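Preguntas frecuentes sobre el servicio de limpieza y arreglo de prendas de punto

Información para clientes de Birkora. Última revisión: 8/4/26.

RECEPCIÓN Y ENVÍO

¿Qué prendas se admiten?
Jerséis, chaquetas, chalecos, bufandas y gorros de lana, cachemira, alpaca, algodón o mezcla. No se admiten prendas con forro de piel, prendas con pedrería pegada ni alfombras. Las mantas de punto se aceptan hasta 2 kg de peso en seco.

¿Cómo debe prepararse el paquete?
La prenda se envía limpia o aireada, doblada y dentro de una bolsa cerrada. No se utilizan perchas. Los botones sueltos se introducen en un sobre aparte con el número de pedido. Las prendas con indicios de polilla deben ir en doble bolsa y declararse en el formulario; de lo contrario, el pedido se devuelve sin abrir.

¿Puedo entregar la prenda en mano?
Sí, en los puntos de recogida de Skadau y Uvance, con el número de pedido impreso o en el teléfono. En los puntos de recogida no se elaboran presupuestos.

PRESUPUESTO Y PLAZOS

¿Cómo se calcula el precio?
El precio depende del tipo de daño, del grosor del hilo y del acabado solicitado. El zurcido visible de un agujero pequeño cuesta 47 euros. El remallado invisible se presupuesta tras examinar la prenda, dado que exige reproducir el punto original hilera por hilera.

¿El presupuesto es vinculante?
Lo es una vez aceptado por escrito. Si durante el trabajo aparece un daño no detectado -- por ejemplo, hilos debilitados bajo un codo --, se interrumpe la reparación y se remite un presupuesto nuevo.

¿Cuánto tarda una reparación?
El plazo ordinario es de 40 días naturales desde la aceptación. En octubre se amplía por acumulación de pedidos y la fecha prevista se comunica en cada confirmación.

TÉCNICA

¿Qué diferencia hay entre zurcir y remallar?
El zurcido cubre el hueco con una trama tejida a aguja sobre los bordes sanos. Es resistente, pero tiene menos elasticidad que el tejido de alrededor. El remallado reconstruye las mallas y conserva la elasticidad. En galgas muy finas solo se ofrece zurcido.

¿El color del hilo será idéntico?
Se busca el tono más próximo en la carta Jaidee. En prendas descoloridas por el uso puede quedar una diferencia apreciable con luz natural. Si el cliente conserva hilo original, conviene adjuntarlo.

¿Se puede arreglar una prenda encogida?
Un encogimiento leve se corrige parcialmente mediante bloqueo con vapor. El afieltrado es irreversible y no se acepta como motivo de reparación.
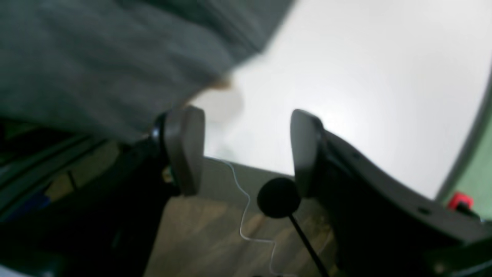
¿Cómo se arregla un puño dado de sí?
Se descose o se desteje el canalé hasta la primera hilera firme y se teje de nuevo con una aguja de menor calibre. Si el hilo original ha perdido torsión, se sustituye por otro de grosor equivalente. Añadir un elástico interior es más económico, pero altera la caída de la manga y solo se hace a petición expresa.

¿Cómo debo lavar la prenda reparada?
A mano, en agua fría y con detergente neutro. Se escurre presionando con una toalla, sin retorcer, y se seca en plano. Durante el primer lavado pueden asomar cabos de hilo; deben empujarse hacia el revés con una aguja roma. No se cortan.

GARANTÍA Y RECLAMACIONES

¿Qué cubre la garantía?
La apertura de la zona reparada en condiciones normales de uso. Quedan excluidos los daños nuevos en zonas contiguas, el lavado a máquina y el uso de secadora.

¿Qué ocurre si la prenda se pierde en el transporte?
El seguro incluido cubre hasta 2000 euros por envío, previa presentación de factura o tasación. Las prendas sin justificante se indemnizan según la tabla del transportista.

¿A quién dirijo una reclamación?
A Theerawat Sangkhawat, responsable de taller, mediante el formulario de contacto. Deben indicarse el número de pedido y la zona afectada, y adjuntarse una fotografía del derecho y otra del revés del tejido.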